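Print this page | E-mail this page

Review: the Brurow Hand-Held Gripper Kit for School Robotics Clubs

One school year with our after-school club

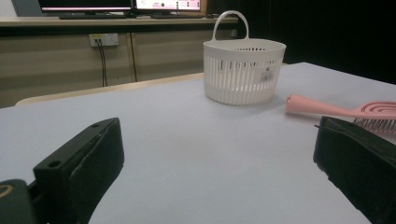

The gripper at the table with the basket and the pink hairbrush.

Our club bought one Brurow kit in the fall and added a second one after winter break. We are a public high school club with a modest budget, and we compete in the Clisham regional challenge each May. The challenge has a household sorting event in which a team has to put everyday items into a basket, first by hand with a gripper and later with an arm running on its own. The Brurow kit is sold for the first half of that job. A student holds the gripper, does the task, and the recordings are used afterward to train the arm.

I am the faculty advisor. I did not build the kits or write any of the code, but I was in the room for nearly every session, and I was the one who had to order the spare parts. What follows is written with other advisors in mind.

What you get

The box holds the gripper body, two pairs of fingers, a camera mount, cables, a bag of screws and a printed guide. The camera is sold separately, and the order page does not make that clear. We had one that fit the mount. If you don't, budget for it before you ask your school for the money.

The parts are black plastic, and they feel solid. Edges were clean on our first kit. The second had a little leftover material along the seam of one finger, and a student took it off with a file in a few minutes.

Assembly

The guide says to allow one class period. Our students needed three meetings. Most of the extra time went into the trigger linkage, where two springs look almost the same and are not interchangeable. The drawings are small and gray. Put the springs in separate labeled cups as soon as you open the bag and you will save an afternoon.

The fingers go on with screws and can be swapped quickly once you have done it a couple of times. Don't overtighten them. We stripped one hole in the first month and had to replace that finger.

Our freshmen did most of the second build with only the guide and some advice from the older students, and they finished in two meetings. I would call that a fair level of difficulty for ninth grade.

Using it

The trigger is light and the fingers close evenly. Students with small hands had no trouble reaching it, though two of them said their wrists got tired. We settled on short turns and passed the gripper down the line. It is front-heavy with a camera on it, and a counterweight or a wrist strap would help. The kit comes with neither.

Basket tasks are what we practiced most. A slotted plastic basket with a tall handle is harder than it sounds, because the handle arches right over the opening and the student has to come in from one side or the other. Each student picked a side at first, and the recordings were all over the place. The team then agreed on one approach and wrote it on the whiteboard, and the training runs after that were noticeably better.

A hairbrush turned out to be the most useful practice item we tried. The handle is narrow, the head is wide, and the bristles give when you squeeze them. The smooth fingers were fine on the handle and poor on the head. The ribbed pair did better there but tended to catch in the bristles on release. In the end the team used the smooth pair and always gripped by the handle.

The fingers are wide at the tips. Anything thin and flat, like a comb or a playing card, is close to impossible to lift from a hard table. The guide suggests putting a cloth under it. Clisham rules do not allow a cloth, so that advice was no use to us, and we left flat items for last and accepted the lost points.

Software

The recording program comes from Busteck and is free for schools. It runs on the ordinary desktops in our computer room. Setup was easy on one machine and took a call to support on another. The people at support were polite and answered the same day.

By the end of the year we had 3911 recordings saved, of which over 900 were thrown out. The usual causes were a hand in the way of the camera, a turn that started before the recording did, or a calibration that had drifted. The program will let you record all afternoon on a bad calibration without any warning - this is my biggest complaint. We lost a whole Friday that way in the winter. Now a student checks calibration at the start of each session and again at the halfway point.

File names are assigned automatically and can't be changed inside the program. Our students wrote a short script to sort them by task. A club without a programmer will find this tedious.

Durability

Two fingers replaced, one from the stripped hole and one after a drop onto a tile floor. One cable went bad at the connector. The gripper bodies are both in good shape. Brurow sells fingers only in pairs, so we now have two odd ones in a drawer.

We compared it with the Sung starter gripper, which a neighboring school let us use for a week. The Sung is lighter and easier on the wrist, and its guide is much better. It also flexes when you hold anything heavy, and the finger tips can't be changed. For a middle school I would probably choose the Sung. For our students, who like to take things apart, the Brurow was the better fit.

Cost

We paid 400 dollars per kit with the school discount, without the camera. Shipping was extra. Spare fingers and cables over the year came to less than I had set aside.

How we did

The team placed 7th at Clisham. The hand-held round went well, and most of the points were lost in the autonomous round, when the arm kept going for the basket handle. I don't hold the kit responsible for that. The students think they needed more recordings with the basket turned at different angles, and they have already put that on the plan for next year.

Ratings

Build quality: good
Instructions: fair
Comfort: fair
Software: fair, good once you know to check calibration
Value: good

I would buy it again for a high school club that has at least one student comfortable with code. Order a spare pair of fingers with the kit, and ask for the large-print version of the guide, which support will e-mail to you as a file if you request it.

Print this page | E-mail this page
12 comments | 31 shares

Contact us | Copyright, all rights reserved | Back to top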